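From: Theresia Camenzind
To: Rundby small business list
Date: 3rd March
Subject: Re: Shared loan fund for first-year shops

Marlies Plattner wrote:

> Before we open the Istlow fund again, could we settle the size of the loans? Last time we had 18 applications and the small ones took as long to read as the big ones. I'd be happy with a flat $2000 each.

Hello Marlies, and hello everyone,

Thank you for getting this started, and sorry for the slow answer -- February ran away from me, and then my sister's family came to stay (lovely, but loud!). I read all your notes on the train home from Drastora and I agree with most of them. 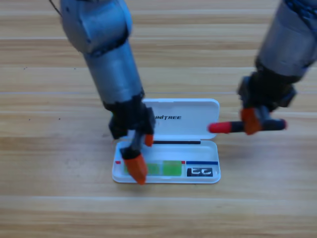 ## Loan size

A flat $2000 suits me fine. I'd only ask that people be allowed to take half of it if they like. When I opened my own little shop I was scared of owing anybody anything, and I would have walked right past a fund that made me borrow the whole amount. Could we add one line to the form for that?

## Who reads the applications

I can take 11 of them if the pile is the same size as last time, as long as I get them early in the month. It would help to have somebody from Choi reading too, because the shops out there keep telling me they hear from us last. I have 76 addresses on my old market list and will gladly write to them all once the wording is settled. 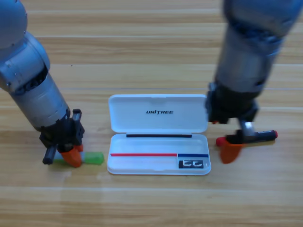 *The open white case on the table, between the two arms.*

Marlies, would you send round last year's form? Mine has coffee on it and page two is missing -- I think it went out with the recycling.

Warm wishes to all,
Theresia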